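Home | Posts | Town Stuff | Bread | About

The sewer rate meeting, a report from the fourth row

Last updated: November

I should say up front that I went for the parking. The Rusach council has been threatening to put meters on Cetton Street since before I moved here, and the agenda said "Item 9: Parking (discussion)," so I put on real shoes and drove over.

Items 1 through 8 took two hours. Item 8 was the sewer ordinance.

What the council wanted to do was raise the base sewer charge by 20 percent and, in the same vote, hand the power to set future rates to the city manager. The first part was in the newsletter. The second part was in paragraph 20 of an attachment, between a definition of "lateral" and a sentence correcting the spelling of Lekedow Creek. I've read a lot of attachments in my life and I still admire the placement.

Ilona Bárány, who represents the east side and is the only member who brings her own printed copy, asked whether anyone planned to mention paragraph 20 out loud. The mayor said it was a housekeeping matter. She asked whose house. There was a bit of a silence, then the city attorney explained that the council would keep "full oversight," meaning it would get a letter once a year telling it what the rates were.

To be fair to the mayor, there is an argument here. The plant is old, the state keeps tightening the discharge rules, and every council for a generation has put off raising rates until after the next election, and then there's another election. Take the vote away from the people who are scared of it and the pipes might get fixed. I can follow that. I just think that if you're scared of voting on sewer rates you might consider a different hobby.

Public comment was three people. A man from the Hegedűs building wanted to know why his bill has a stormwater line when he lives on the fourth floor. A woman spoke against the rate increase, then for it, then ran out of time. I was the third. I had prepared remarks on parking, so I improvised, and I'm told I said "accountability" too many times and at one point pointed at the flag.

They split it in the end. The increase passed easily. The part about the manager was tabled until the new members are seated, and in Rusach "tabled" can mean anything from next month to the heat death of the universe. I'd still recommend keeping an eye on the agenda, and on the attachments, and on anything described as housekeeping.

Parking was continued to a future meeting. I got home at 11 p.m. and ate cereal standing up.

If you want to write to the council, the clerk does forward everything. Keep it short and put the item number in the subject line - they sort by it.

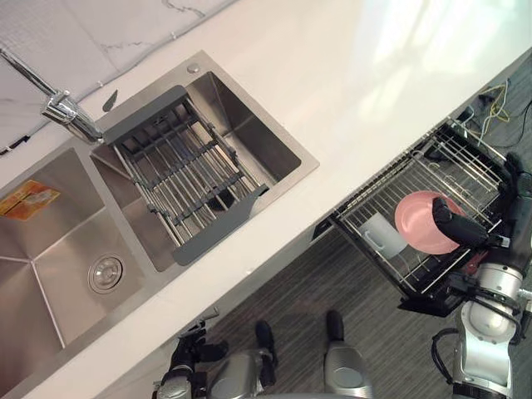 My kitchen sink, local end of the sewer debate.

Contact | © All grumbling my own | Back to top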